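Home | Essays | Workshop Notes | Letters | About

Let the robot be bad at laundry for a while

By Piroska Csizmadia
25 March 2022

I've now had the same argument three times at the Sillham shared workshop, always with somebody holding a coffee and leaning on the doorframe. It goes like this. They look at the two little arms clamped to the table, they look at the towel, and they ask why on earth a grown woman would spend her evenings teaching a machine to fold one towel when she could fold the whole basket in the time it takes the software to start up.

Fair enough! I'd win that race every time. I've been folding towels since I was tall enough to reach the dryer, and I'm fast. But I don't think speed is the right thing to ask of a home build, and I've gotten a bit stubborn about it.

My opinion, for what it's worth, is that cloth is the best thing a hobbyist can work on. Everybody starts with blocks. Blocks are great, blocks stay where you put them, and after a month of picking up blocks you know a lot about blocks. Then you hand the arm something soft and it all falls apart. A towel doesn't have one shape. You tug a corner and the far side moves, or bunches up, or stays put until it suddenly doesn't. I learned more in one bad week with terry cloth than in the whole July before it.

Levente Farkas, who printed most of the parts with me, thinks I'm cheating with the tape. We put strips of black tape on the side edges, three to a side, so there's something dark to look for against the pale blue. He says a real towel doesn't come with markers. I say a kid's first bike comes with training wheels and no one writes angry letters to the bike company (well, somebody probably does). The tape comes off when we're ready. I'd rather have a marked towel I can work with tonight than a perfect plan for a plain one next year.

The other thing I'll defend is using two arms. You can fold with one, people do, and it's cheaper. It also looks like somebody trying to make a bed with a hand in their pocket. So we have an orange one and a black one, because that was the filament on the shelf, and the colors have turned out to be a blessing when we're yelling across the room about which one is misbehaving.

What bugs me is the idea that a thing built at home has to earn its keep. My neighbor has a model railroad with over 4000 pieces of track and not one person has asked him when it'll start hauling freight. Put the word robot on a project, though, and suddenly you owe everyone a clean house. I don't owe anyone a clean house — mine certainly isn't one — and I'm going back on Monday to try the left corner again.

Comments

Jolán Szabó: The tape is fine. Tell Levente I said so. Have you tried a thinner towel?

Rozália Bozsik: I do the one-armed version at home and I feel personally attacked by the bed line. (It's true though.)

Aksel Snorradóttir: Would love to see a follow-up once the tape is off. Fitted sheets next?
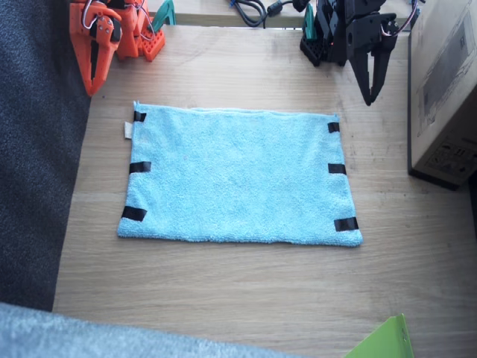
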